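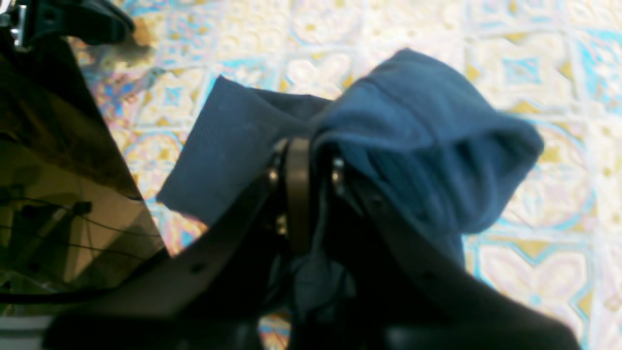 App subscription shows as canceled on the device but the developer still gets renewal notices

Posted in: Storefronts and Billing
Edited 16 February 2024

Jingyi Liao

I maintain a small note-taking app called Clirnine. It sells one auto-renewing subscription at two price levels, monthly and yearly, through the platform's own in-app purchase system. Receipts are checked on our server by a billing library called Prininov, which also receives the store's server notifications and writes them to our database.

A customer canceled the monthly plan in August. On her phone, the subscription settings list it as expired. Our database lists the same account as active, with a renewal recorded every month from then on. Her card statement shows no charges after the cancellation. She only wrote in when our app sent her a "thanks for renewing" email and she wanted to know what she had renewed.

What I have checked so far:

The original transaction identifier in our table matches the one on her first receipt. The renewal rows have different transaction identifiers, as they should. The notification endpoint returns a success code and the signature check passes on every payload. I restored purchases on a test phone signed in to a sandbox account and could not reproduce it.

I have 6 accounts in this state out of the whole user base, all on the monthly plan. Is the store sending renewals for subscriptions that are not being billed, or is our side attaching someone else's renewals to these accounts? I would prefer not to revoke access by hand until I know which.

masia_fan

Had something like this with a different app. I deleted the app and reinstalled it and the subscription went back to normal. Might be worth asking the customer to try that. Also have her sign out of the store account and sign back in.

Kong

Reinstalling will not change anything in a server table, so skip that.

The store does not send a paid renewal for a lapsed subscription. It does send several notification types that look alike if your code only reads the top-level type and ignores the subtype. Before anything else, pull the raw payloads for one of the affected accounts and compare three fields: the environment, the original transaction identifier, and the app account token, if you set one at purchase time.

My guess is the account mapping. Older versions of Prininov look up the user by the device session that last submitted a receipt, and only fall back to the original transaction identifier if that lookup fails. If two people share a phone or tablet, or if someone logs out of your app and a family member logs in while the same store account stays signed in on the device, the receipt is submitted under the second login. From then on, the renewals belong to one store account and are written against two of your users. One of them pays. The other looks active forever.

That would explain why no charge appears on your customer's card. It would also explain why you can't reproduce it with one test phone and one login. Try it with two logins on one device:

1. Sign in to the app as user A and buy the monthly plan in the sandbox.
2. Log out of the app, but leave the store account signed in.
3. Sign in as user B and tap restore.
4. Wait for the next sandbox renewal and look at which user rows get written.

If both rows update, you have your answer. The fix is to set an app account token when the purchase is made, store it with the original transaction identifier, and refuse to attach a receipt to a user whose token differs. For old purchases with no token, put a unique constraint on the original transaction identifier and send conflicts to a log for review. Run the constraint against a copy of the table first - it will fail on the existing duplicates, and that failure gives you the list of affected accounts.

Do not revoke access based on the renewal rows alone. Query the subscription status endpoint for each original transaction identifier and use what it returns. Yearly plans can have the same fault without showing it, as they have had fewer renewals.

Jingyi Liao

Two logins on one tablet reproduced it on the second renewal. The customer confirmed that her brother uses the same tablet and has his own login. We were on an old Prininov release with the session lookup still on by default. I have turned it off in staging and added the constraint. It found the 6 I knew about and 2 yearly accounts.

I still need to stop the email job from reading that table directly, but that is a separate ticket.

Related topics
Sandbox renewals stop after the app is updated
Masia invoice export missing refunded orders
Grace period and billing retry: which status to trust
Restore purchases button returns nothing on a second device
Family sharing and per-user entitlements

Contact us | Terms of use | Privacy | Back to top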